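发件人：Larasati Ismail
收件人：家务与车间自动化讨论列表
主题：Re: 机器到底能不能收拾桌子

Hartono 写道：
> 看了大家转的几段演示，我还是不太信。叠毛巾叠了两年，
> 换一条厚的就不会了。我们车间七月份也评估过一套上下料的，
> 夹具一换，程序基本重写。我的问题很简单：普通人家吃完饭
> 那一桌瓶瓶罐罐，现在有没有哪台机器能老老实实收掉？
> 不要剪辑，不要加速。
> 另外谁手里有 Plososetti 那份夹爪对比表，麻烦再发一遍，
> 我那个链接打不开了。

Hartono 好，各位好！

这封信看得我坐不住了，饭都没吃完就来回（碗还在水池里，正好切题）。

先说结论：能收一部分，而且比去年这时候强得多，但离“老老实实收掉”还差一截。你说的毛巾问题我完全同意，软的东西至今让人头疼。可是瓶子罐子这一类，我真觉得快了！

我们 Mesulik 小组这阵子做的就是这件事：各种瓶罐横倒在桌上，让机械手一个一个拿起来，放进旁边的筐里。到目前为止一共跑了 399 次抓取，中间没有人伸手帮忙的才算成功。立着的瓶子早就不是问题，我们现在基本不测了。倒着的才有意思，会滚，手指从上面下去的时候稍微偏一点，瓶子就顺着桌面跑掉。后来换成铺布的桌面，滚得少了，成功率一下子上去一大块，我当时高兴得在走廊里喊了一声。当然你可以说这是作弊，谁家饭桌铺地毯呢？我认，光面桌子的数据我们也在补，难看得多，整理好了照样发上来。

再说五指手和两指夹爪的老争论。Mulumia 那边一直坚持两指就够，便宜、皮实、坏了好修，我以前也站他们那边。现在有点动摇了。粗细差别一大，五指手可以几根手指搭过去拢住，两指的就得对得很准才行。

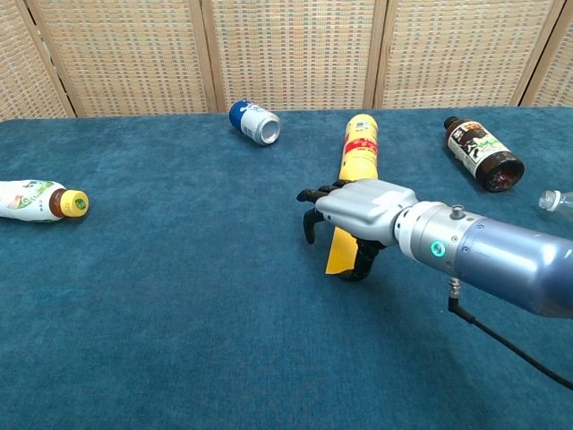
麻烦的是材质不一样，手感完全两回事。铝罐空的时候一捏就瘪，力给小了又会从指缝里滑出去；玻璃瓶重，重心还偏，拎起来容易往一头坠；塑料瓶里要是剩了半口饮料，一抬起来里面的水晃，抓稳了也会跟着扭。人做这些根本不过脑子，机器得一样一样学。透明的瓶子还多一层麻烦，深度相机经常看不见它，我们有一阵失败记录里大半都是透明瓶。

速度我也老实交代：现在收完一桌要 140 多秒，我妈大概一只手抱着孩子都比它快。不过上一版要 4 分钟呢，所以我还是很乐观的 :) 没剪辑没加速的完整录像我可以传，就是又长又闷，想看的人直接回我，我单独发，免得把列表的附件额度占满。

车间那头我经验少，不敢乱讲。你说夹具一换就要重写，我很想知道你们换的是哪一类工件，来料是散的还是码好的？如果是散料箱里捡圆柱形的东西，跟我们这个其实挺像，说不定有些做法可以直接拿去试。你方便的话把尺寸范围和重量发我一份，我找形状接近的东西在我们这边跑跑看。

Plososetti 的对比表我手上有，是旧版，缺最后两款夹爪的数据。先附在后面，谁有新版请补一下。

Larasati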